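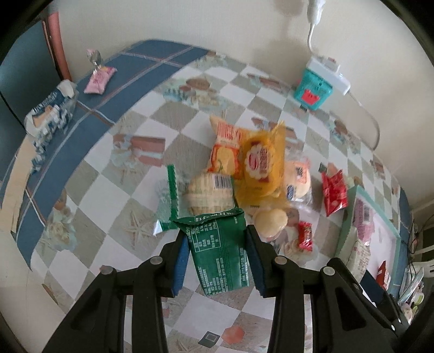 Setting up the Clilevero hand-held gripper for packaged snacks

The Clilevero is sold as a bare tool with two jaws, a linkage, a trigger handle and a camera mount. The pads come in a separate bag. The printed manual covers assembly but says little about soft packaging, and crinkly film is the material most buyers have trouble with. These steps assume firmware 2.15 or later and the standard blue foam pads.

What you need

Clilevero gripper, charged
One pair of foam pads
Driver supplied in the kit
Isopropyl alcohol and a lint-free cloth
Mixed snacks: flat packets, pillow bags, wrapped buns, candy bars

Step 1. Fit the pads

Open the jaws fully. Wipe the inner face of each jaw with alcohol and let it dry. Peel the backing from one pad, line it up with the tip of the jaw and press from the tip toward the linkage. Repeat on the other side. The two pads should meet flat when the jaws close. If they meet only at the tips, one pad has been set too far forward.

Step 2. Check the linkage screws

The screw heads on top of the linkage arms should be snug. Do not tighten them past the first firm stop, or the jaws will drag. Open and close the trigger 10 times. Travel should feel the same on every stroke.

Step 3. Zero the jaw width

Hold the jaws closed and press the side button until the light blinks twice. Open fully and press again. The width log should now read 0 when closed. Compressed foam will throw this off, so squeeze only until the pads touch.

Step 4. Lay out the table

Put the packets in a loose pile with some standing and some flat. A patterned tablecloth is fine. The tracking works better on one than on a plain white surface, where it tends to drift. Leave space in front of the pile for the jaws to open.

Step 5. Practice the grasp

Approach with the jaws open wider than the packet. For a pillow bag, aim below the top seal and close slowly until the film stops sliding on the foam. For a flat packet, take it by an edge. For a wrapped bun, use light pressure at the widest point - the wrapper will slip before the bun is crushed, and that is your cue to add a little more.

Lift straight up, pause, then move. Swinging the wrist during the lift is the usual cause of drops.

Step 6. Review the log

Connect the tool and open the session file. A good grasp shows a smooth drop in width followed by a flat line. A sawtooth line means the film is slipping. Clean the pads first, and replace them if the pattern continues.

Notes on the product

The tool weighs 415 grams with pads fitted. It is comfortable for short sessions, less so past an hour. Glossy film gave us more trouble than matte film. Faustino Bautista ran the same routine with the Plarnley pads, which are firmer, and found them better on boxes and worse on buns. They fit the same jaws.

Replacement foam is part number 292. Order two pairs, as the adhesive does not survive being moved.

Text by Heidrun Mayrhofer. Last revised 30/11/2025.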